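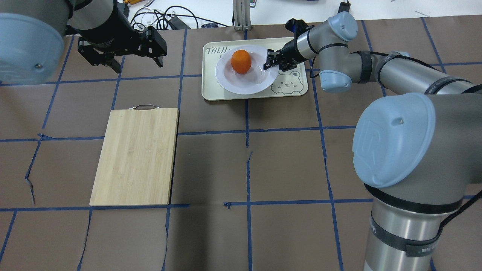 Marking out a worktop in squares is something I put off for years, on the grounds that it looked fussy. My position now is that any surface used for more than one job should have lines on it. Tape does the work perfectly well. Strips of blue tape on a brown surface can be read from across a room, and a bamboo cutting board laid against them is either straight or it isn't. A tray with rounded corners is harder to line up than a board, so I go by the long sides and ignore the corners. The one in use at the moment is cream, with TAIJI lettered in black at one corner and a winking bear at the opposite one, and a bear the right way up is as good a reference mark as any. Plate on the tray, orange on the plate, board to the side.

I first met the idea at Pirnbridge, where Dougal Baird had taped the bench in the shared kitchen and written nothing down about why. People followed the lines anyway. Things put down in a square tended to stay in one square. Before that, the bench had been used the way most benches are, which is to say that items migrated to the back until there was no front left.

Some notes on method, mostly for my own reference.

Clean the surface first and let it dry fully. Tape laid over a trace of oil lifts at the ends within a day or so, and the lifted end then collects crumbs. Washing-up liquid is enough, followed by a second wipe with plain water.

Lay the two outer strips before any inner ones. I used to start in the middle and work outwards, and the error from each strip was passed on to the next. With the outer pair fixed, the inner strips can be spaced between them and any leftover width shared out.

Do not stretch the tape. It will creep back over the following hours and leave a short end. Pull off a length slightly longer than needed, lower it on to the surface from one end, and press down with a dry cloth. Trim last.

At crossings there will be two thicknesses of tape. This is enough to make a small plate rock if the foot of it lands there. A chopping board will also rock, more noticeably under a knife. The cure is to cut the upper strip either side of the crossing, or to make the squares large enough that the objects in question sit clear of the lines. I prefer the second.

Rizal Goh takes the opposite view and says that the squares should be small, so that every object covers a known number of them. He has a bench at Mandagi done that way. It is very neat and takes a long time to re-tape. He has redone it 3 times to my knowledge, and each time has come out with a slightly different spacing - a point on which we have agreed to stop writing to each other.

On trays: a tray is worth having even where there is a grid. The grid tells you where a thing goes, and the tray lets you move several things at once without losing their arrangement. Round fruit in particular should not be put straight on a bench. A plate with a wide rim will stop it rolling, and the plate on a tray can be shifted when the square is wanted for something else.

Removal is the part I have tested least. The strips I took up last May came away cleanly apart from one end near the kettle, which left a residue that needed warm water and a plastic scraper. I will report on the present lot when they come up.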